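Wednesday, March 20, 2019

So I finally made it to the open day at the Clurnent mill in Drultgate, and I'm writing it up tonight while my feet are still sore and I can still remember which building was which. I've wanted to go for ages. They only let the public in twice a year, once in March and once in July, and the July one always lands on the week we're away.

If you don't know Clurnent, they weave and dye bedding. Sheets mostly, plus pillowcases and some heavier throws they do for hotels. I own a set of their pillowcases that has outlived two washing machines, and I'll admit I'm a bit of a bore on the topic of cotton. My husband stayed home!

## Getting there

The bus drops you at the bottom of the hill, across from the Triantafyllou bakery, and you should go in. I had a cheese pie the size of my hand and a coffee in a paper cup, and I was still brushing flakes off my coat when I got to the mill gate. The walk up is steeper than it looks on the map. There's parking behind the dye house if you drive, but it was full by the time I walked past, with cars all the way along the verge.

Tickets were five dollars, and they give you a paper wristband and a pair of foam earplugs in a little envelope. Keep the earplugs handy. I put mine in the bottom of my bag like a fool and had to dig for them in the doorway of the weaving shed with a line of people behind me.

## The weaving shed

Oh, the noise. You feel it in your teeth before you hear it. The looms run in long rows with a painted walkway down the middle, and our guide had a headset and a speaker clipped to her belt, and even so I caught maybe half of what she said. The half I caught was great. She talked about humidity (they keep the shed damp so the yarn doesn't snap) and how the older weavers can tell from the sound that a thread has gone before the machine stops itself.

They let us handle some cloth straight off the loom, and it's awful! Stiff and scratchy, with a kind of oatmeal smell from the starch. It all has to be washed out later. I'd somehow pictured sheets coming off the loom as sheets.

## The dye house

This was my favorite part, and I'd go back for it alone. It's warmer in there and much quieter, and everything drips. The dyers were running a batch of green when we came through, and the guide fished out a test strip so we could see how dark it is when it's wet. You would never guess the final color. They match everything under a light box against a swatch book, and the swatch book goes back decades, with pencil notes all over the margins. I could have sat down with that book and skipped the rest of the tour.

Somebody in our group asked why the same sage sheet looks gray in one bedroom and green in the next, and we got a long and very good answer about light bulbs and wall paint. White walls are the fairest test, apparently. Cream ones will drag a soft green toward yellow. I came home and looked at our bedroom with new eyes, and not in a kind way.

Blues are the tricky ones, she said, and the ones that tip toward violet are the worst of the lot. A customer buys a fitted sheet in the spring and a matching flat sheet a year later, and if the lots are off by a hair, you see it the minute they're on the same bed. 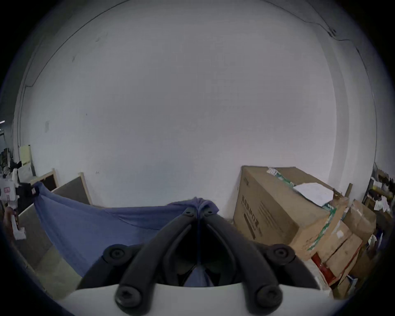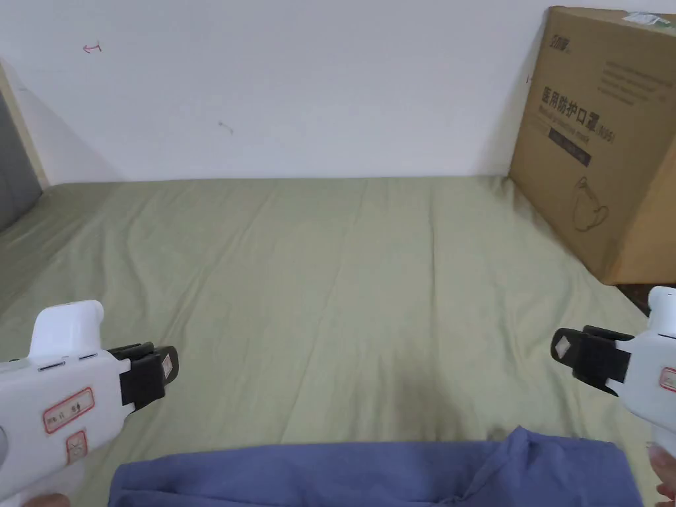 ## Lunch, and the shop

Lunch was soup and a roll in the old canteen. Fine, nothing special, though the roll was from the bakery down the hill and I should have bought a bag of them on my way up. The tables are long so you end up talking to strangers. I sat across from a couple who had driven in for the seconds sale and had a written list with measurements on it, which made me feel very unprepared.

And they were right to have a list, because the mill shop is chaos. Seconds are stacked on trestle tables by size, sort of, until people start digging, and after that it's every shopper for herself. Most of the flaws are tiny. I found a double flat sheet with one thick thread near the hem and nothing else wrong with it that I could see, even when I held it up by the window. I also bought two pillowcases from the Ido range, which is their lightweight summer one, really crisp and cool to the touch. They had it in white, stone and a brick red I nearly went for.

Things I'd tell a friend before going:

- Wear flat shoes with a grip. The dye house floor is slick.
- Measure your mattress, including the depth, and write it down.
- Do the shop before lunch if you want a king size. They were down to a handful when I got there.
- Bring a big bag. They were out of carriers by early afternoon.

## The folding demo

I nearly skipped this and I'm so glad I didn't. It was tucked away upstairs, and it was just a woman from the finishing room showing us how to fold a fitted sheet. Hands inside two corners, flip one over the other, then pick up the other two and do the same, lay it flat, and fold in thirds. She did it in no time at all. I've tried it twice since I got home and produced something like a large dumpling both times.

The last bus back down is earlier than you'd think, so check the timetable at the stop when you arrive. I caught mine with my sheet under one arm and a second cheese pie in my pocket.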